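Clatavik course in robot learning
Handout 6: Learning to stack from demonstrations
04/12/2019

Read this before the lab. It covers the method behind the Nondirik stacking results and the one result you will be asked to repeat.

The method is behaviour cloning. A person drives the arm through the task, we store what the cameras saw and how the joints moved, and a network is trained to give the same joint movements for the same views. There is no reward and no model of the blocks. The full set has 2,858 demonstrations. In the lab you will train on 600 of them, then on 1,000, and compare.

Each time step has two views, one from the wrist and one from a fixed camera. They are stored at the same size and go through separate encoders – the weights are not shared. The outputs are joined with the joint angles before the last layers.
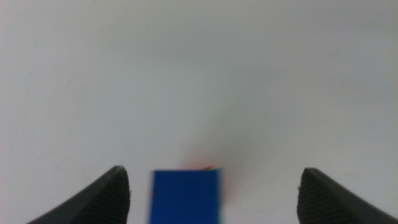

Wrist view, with both fingertips and a blue block between them.

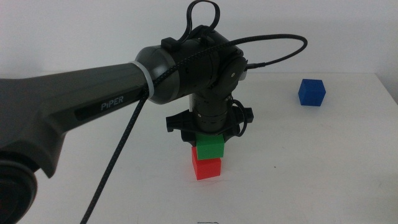

Tanguy asked whether the wrist view could be dropped altogether, as the fixed camera already shows the arm and the blocks and training would be quicker with one encoder. Stutby had tried this with the smaller set and found that the arm still reached the right block but closed too early, and that adding more demonstrations helped less than putting the second view back.

We will come back to this in the lecture. For now, note that the two kinds of error are scored separately: a reach error means the fingers never got to the block, and a grasp error means they got there and failed to hold it. A stack that falls after release goes in a third column.

For the lab:
Train both sets with the same seed.
Keep the last checkpoint, even if an earlier one scored better.
Hand in the score sheet and half a page on where the errors fall.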